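**From the software corner – August**

Quick one this time, everybody's flat out before the demo.

Biggest change is the planner. Salim Shemweta has ripped out the old grasp queue and Vallix now replans every time the head view and the wrist view disagree on where something is. Used to wait for the whole move to finish. Slow, and it looked dopey. Replan takes about 70 milliseconds on the bench machine, a bit more on the old one under the stairs.

Second thing, perception. Pale colours on a grey bench have been our sore spot since we moved to Tusholm. Bowls fine, mostly. Nested cups not fine – the segmenter kept calling a stack one tall cup and the planner went for the wrong rim. Kausar Farooqui added a check for a second edge partway down the wall and its a lot happier now.
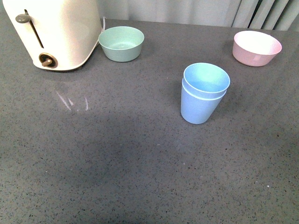 Still open: the speckle. Depth gets noisy on that countertop and we get phantom crumbs in the map, little lumps that the planner politely steers around. Victor Owino wants to filter anything under 2 mm. Ka-ming reckons that'll eat the thin rims too. They're both probably right, so for now it's a flag in the config, off by default. Please don't switch it on in the shared branch (you know who you are).

Also the toaster is now a proper keep-out volume, cord included. Before, the cord wasn't modelled at all. If you write your own layouts, copy the new template or you'll get the old behavoiur.

Wrist view alignment is next. Nektarios Raptis rewrote the calibration tool over a long weekend and it's down from 10 steps to seven, no more typing offsets in by hand. The tool draws the finger line out ahead of the gripper and tells you how far off the bowl centre you are. Glare inside the pink one still pulls the centre estimate toward the back wall. Known bug, on the list.

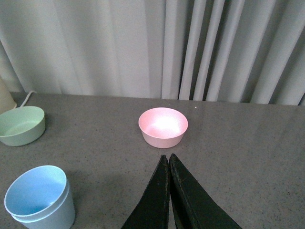
*Pink bowl ahead of the fingertips, wrist view.*

To update: pull, rebuild, then rerun calibration once. Old files won't load and the error message is rubbish, sorry, fixing that. Durix log viewer needs the new version as well or the timestamps come out scrambled.

Bugs to Kausar, calibration grumbles to Nektarios. Back next month with cup handling numbers, if the cups behave.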